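Written house rules for hand-held gripper demos: what's in yours?
Posted in Robotics & Automation > Good practice
September 24, 2022

crimpandcoil
Hi all, long-time reader, hardly ever post. I help run a small collection setup in Flukville where people do everyday chores with a pair of hand-held grippers so a robot arm can learn from the recordings later. Laundry, mostly. We've got 2,000 demos to deliver by December and so far I've thrown out 167 of them, and it's driving me up the wall, because nearly all of those were fine as chores. The person did the job! They just did it differently from the person before, or bumped the table, or started moving before the recording had begun.

So I want a proper one-page set of rules taped up at the station. My boss wants to know if there's a standard we can just point to. I've gone through the industrial robot safety stuff and it's all fences and stop buttons, and we don't even have an arm in the loop while we're recording.

What I've got so far is that the start position has to be the same every time. Say the task is pairing socks. Both socks flat, toes pointing the same way, one above the other, and they don't get touched until both grippers are open and hovering over the table on either side.
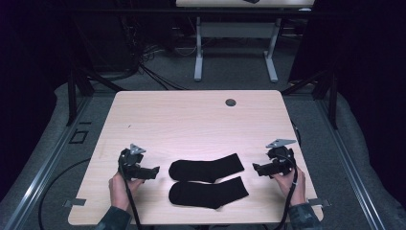 After that I want a short pause, then go, one smooth motion per step, and no fixing a bad grab by poking at it with a finger. If you drop it, you drop it, finish the take and flag it. I'm less sure about sleeves (do you have a rule about sleeves??) and about how often to give people a break. Also cables. Ours hang down past the wrists and I've had two different people tell me two different ways to route them.

What do you all have written down? I'd happily steal the whole thing.

thumbwheel_tx
Just google it, there's an ISO for everything. And get wireless ones.

mostly_fixtures
I don't know of a standard that covers this, and I've looked. The industrial ones are about keeping people safe near a moving machine, so borrow the general habits from them (written procedure, sign-off, change log) and make up the rest yourself.

We did this at Skallbridge and our sheet is 2 pages. The parts people really use:

Hands start and end in the same spot. Same with the object. We marked ours with tape and took the tape off once everyone had it in their bones, so it wouldn't turn up in all the recordings.

Sleeves plain and snug at the wrist. We let people wear any color but we write it down.

Cables go down the outside of the forearm with one loose clip near the elbow. Leave enough slack that you can reach the far corner of the table without feeling a tug. Anything on the floor gets moved clear of where the person stands, and please check that one every session, I went down hard once and took a monitor with me.

Swap people before they get tired. You'll see it in the data way before they tell you, the grabs get sloppy and they start rushing the ending.

Failed takes: keep them! Label them and put them in their own folder. I'd go back through your 167 before you delete anything. We tossed 615 early on and I still think about it, plenty of them would have been good examples of recovering from a slip.

One thing I'd change in yours is the "no fixing" rule. No fingers, sure, but let them re-grab with the gripper. A robot is going to miss too and it needs to see what to do next.

crimpandcoil
Oh this is great, thank you! Re-grab is going in, and I haven't emptied the trash yet so the 167 are safe. How do you handle left-handed people, do you let them lead with whichever side they like? I've got one starting next session and the sheet currently says right gripper first.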